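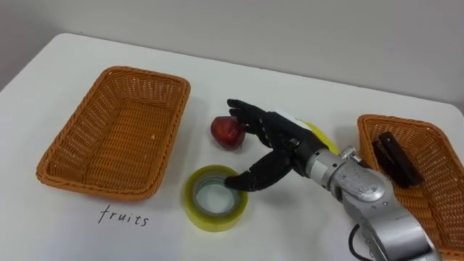 Wicker basket on a white table.

Saving Tarkgate track: your questions

Is the team really being cut?
Yes. The college told us in March that track and field ends after this season. I threw javelin here for 3 years, so I'm not exactly neutral!

How many athletes does it affect?
37, and 19 of them are freshmen or sophomores.

Do they keep their scholarships?
Through graduation, yes, if they stay enrolled. Anyone who transfers has to work it out with the new school - ask Coach Nimri before you sign anything.

Can I still come to a meet?
Please do! The last home meet is Saturday at 10 at Niltow Field, and parking is free behind the gym.

Who do I write to?
The athletic office. Put your class year in the subject line and copy me if you like.

Bilal Akl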